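Two days in Coretton: lake loop or ridge trail with a stubborn father?

Posted in Trip Planning > Parks and Trails

Gerrit Nkosi

My father and I will be in Coretton for two full days in July and we can't agree on anything, so I'm putting it to people who have been there. He is 71, walks every morning, and believes that trail times on signboards are written for weaklings. I am his son and have a desk job and the knees of a much older man.

Option one is the Odura lake loop, which the park map gives as 9 miles, mostly flat, with a boat landing at the halfway point. Option two is the Kassa ridge trail. It's shorter on paper but the contour lines are packed together so tightly that they look like a printing mistake. My father wants the ridge. He has wanted the ridge since he saw a postcard of it, and he has now started referring to the lake loop as "the parking lot."

What I would like to know:

Is the ridge as steep as it looks, or is it one bad stretch and then pleasant?

Does the boat at the landing run every day? The park site says "seasonal," which covers a lot.

Do we need to book the shuttle from Tritden, or can you turn up and wave at it?

We can't drive in. The rental place was very clear about gravel roads, and my father was very clear about what he thought of the rental place. So it's the shuttle or nothing.
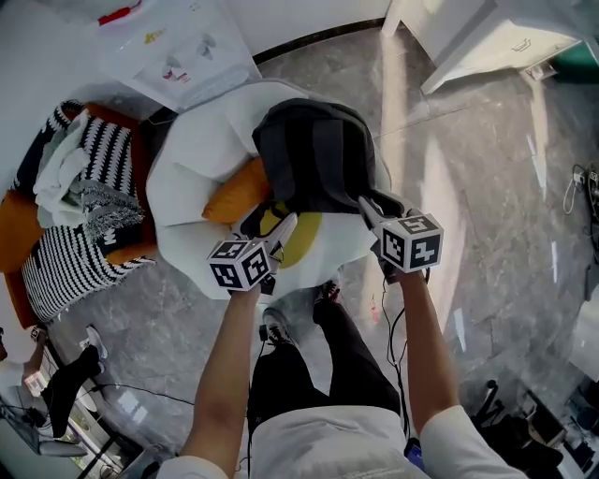 The other thing is food. I've read that there's a kiosk at the north gate, and I've also read that the kiosk closed for good. Both posts sounded equally sure of themselves. I'd like to know whether to plan on a hot lunch or on three sandwiches each and a long silence.

We're mainly after birds and a decent view, if that helps. He has binoculars and opinions. We'd like to see the herons if they're still nesting on the small island, but I don't know if July is too late for that.

One last bit: he doesn't like poles. I've told him everyone uses poles now. He said that was his reason.

osprey_lunch

Take the lake. It's nice. We did it with kids and saw a fox. The kiosk was open when we went but that was a while ago and they only had ice cream and one kind of soup.

Osvaldo Amaral

I lived in Tritden for years and still go up most summers, so I'll try to take these in order, although I may wander.

The Kassa ridge is one bad stretch and then pleasant, but the bad stretch is the first third and it's a proper climb. It goes up through spruce on log steps, and the steps were apparently spaced by someone with very long legs and no friends. After that you come out on open rock and it rolls along nicely, with the lake on your left and the marsh on your right. Coming down the same steps is where people your age and mine start making noises. If you go, go up the steps and come down the old logging road on the far side. It adds a mile and a half, it's dull as a waiting room, and your knees will send you a card.

The lake loop is not a parking lot, tell him from me. The east shore is boardwalk and busy until midmorning. The west shore hardly gets anyone, because the path goes through a boggy patch that scares off the people in white sneakers. Your herons are on that side. In early July there are usually young ones still standing about in the nests looking annoyed. By the end of the month most have cleared off, though you'll see adults fishing in the shallows. The best spot is the bench past the second footbridge. Be there before eight if you can.

The boat does not run on Thursday. It's the day they do maintenance, and there's a sign saying so, fixed to the landing, where you will read it after walking four and a half miles to get to the boat. Other days it runs from late morning, and it's cash only.

Shuttle: book it. It's bus 101 from the square in Tritden, it seats 20, and in July a hiking club can fill it before you've found your shoes. You can book at the post office or by phone up to the evening before. Waving at it has been tried. The driver waves back.

The north gate kiosk did close, and then it opened again under somebody else, so both of your posts were right. Last summer it had soup, rolls and coffee until it ran out, usually by two. I wouldn't hang a whole day on it. Bring the sandwiches and treat the soup as a bonus.

You have two days, so I don't see why you're fighting. Do the lake first, early, while everyone's fresh and speaking. Do the ridge on the second day, when he can have his postcard and you can have the whole evening to lie down. If it has rained overnight, swap them, as the log steps get very slick and the bog doesn't care either way.

On the poles, carry a pair yourself and say nothing. Partway down the logging road he'll ask to hold one for a minute, and you won't see it again until the shuttle.

hillwalkerdeb

Agree with most of that, except the logging road had a washout near the bottom when I was there in spring. It was passable, just muddy, with a rope somebody had tied to a tree. Ask at the gate whether it's been fixed. Also the mosquitoes on the west shore are no joke at that hour, so long sleeves. The bench is worth it.

Gerrit Nkosi

Thank you, all. Lake first, ridge second, shuttle booked for both days. I read him the part about the pole and he left the room. He'd like it known that he is bringing his own soup.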